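What I got out of the county emergency volunteer course

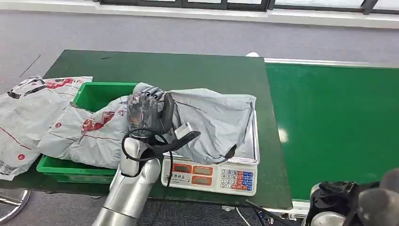
I finished the emergency response course in Girnelley in April, and a few people have asked whether it was worth the time, so I'm putting my answer in one place. The course ran for 7 weeks, evenings only, in the training room behind the Fitzsimmons fire station. It covered radio procedure, basic search, first aid, sandbagging, and how to fill out a damage report so that the county office can use it. The session I remember best was on supplies. We had to pack a go bag and then weigh it, and most of us were way over. At home I did it again item by item. A digital scale with a steel platform is fine for this, the same kind you'd use for a gray plastic mailer, and it doesn't matter if a soft bag hangs off the far edge as long as it isn't touching the table. My bag came down to 19 pounds after I took out the second flashlight, the hatchet and most of the canned food.

The radio part was harder than I expected. You have to say who you're calling first, then who you are, then wait. I kept getting it backwards. We practiced with the handsets from the Droderell station, which are older than the ones in the manual and have the channel knob on the opposite side.

The last session was a flood exercise along Gritine Creek. We were split into teams and given a street each. My team had 161 addresses on the sheet, and we were supposed to mark each one as checked, no answer, or needs help. It took until after 9 p.m. and we got the order of two blocks wrong, so the sheet had to be copied out again before anybody could read it into the log.

The county says it wants 3,000 residents trained. I don't know how close they are. My class was small, and a couple of people stopped coming after the first aid night.

Things I'd change: more time on the radios, and hand out the map before the exercise instead of during it. I would also like a refresher once a year - right now there isn't one, and I can already tell I'm forgetting the triage tags.

If you live on the creek side of town I would sign up. It's free, they give you a vest and a helmet, and parking is behind the station, not on the street. Bring a pen that works in the rain.

7 comments
Share this post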